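When a Robot Squeezes Too Hard

I look after robots in a workshop in Bindville, and part of my job (the exciting part!) is finding out why they mess up.

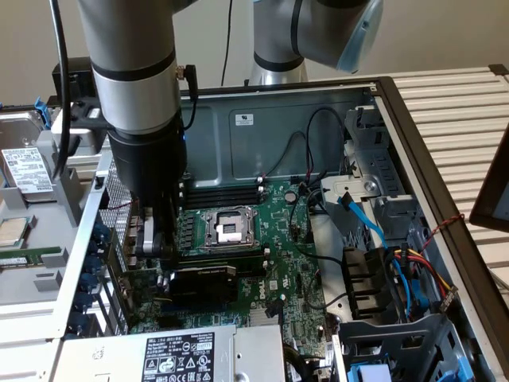

Is it the robot's fault when something breaks, one reader from Baudry wanted to know, or the person's? Great question, and I'd say the fault nearly always starts with a person. Last May it started with me!

Our robot was taking memory out of an old computer. Memory comes on a thin green stick that clicks into a long slot. You and I can feel when a stick is stuck, so we stop and wiggle it. A robot arm only feels what its sensors tell it, and I had typed in the wrong number. I meant to set the grip at 7. I typed 100. Crunch!

The stick snapped, and the arm kept right on pulling, because it thought everything was fine. I hit the big red stop button and the arm froze. Phew. My fingers were nowhere near it, and that's our number one rule: hands stay out while the arms are on, even if you drop something in there.

So what did we change? The program we use, called Bridance, now asks me 2 times before it takes a big number. The arm also does 3 slow practice squeezes on a piece of foam first. It's kind of boring to watch, but I don't mind.

If you ever visit a robot, find out where the stop button is before you do anything else. Ours has a yellow ring around it and squeaks a little when you let it back up.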